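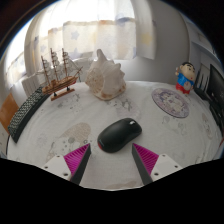
Notes for the Girnotstead talk, 25 April 2025
Solange Sampaio

Opening
Thank the hosts. Say who I am and that I worked on the Bastos office move. Ask for a show of hands: who has wrist or shoulder pain by the end of a workday? Wait for the hands.

1. Where the pain comes from
Most of us blame the keyboard. At Bastos we asked everyone at a desk, 121 people, and the most common complaint was the shoulder on the mouse side. People were reaching. The mouse sat out past the number pad and the arm stayed stretched for hours.
Tell the Dirceu Portela story here – he had been to two doctors before he moved his mouse in a few inches. Keep it short. He said I could use his name.

2. Setting up the desk
Chair first, then desk, then screen. Elbows close to the body and bent at roughly a right angle. Mouse at the same height as the keyboard. If the chair goes up and the feet leave the floor, get a footrest. A box is fine.
Have someone come up and sit in the demo chair. Edivaldo Rangel has offered if the room is shy.

3. Pointer speed
A slow pointer means big arm movements. Turn it up one step and leave it there for a week. It feels wrong for a day or so.
Skip this part if we started late.

4. Breaks
We tried reminders on the screen and people clicked them away. Moving the printer worked better. Mention that Valdir Honorato hated this and still does.

Money
Someone always asks. Footrests and keyboards came to $1,106 in all, from Werkham. The chairs were in the move budget, so I don't have a separate number for those.

Questions
Stop by 11 at the latest, they need the room. If asked about standing desks: we have 2, both get used, mostly in the morning. Medical questions go to Jussara Lacerda – she is speaking after me.
Handouts are on the table by the door.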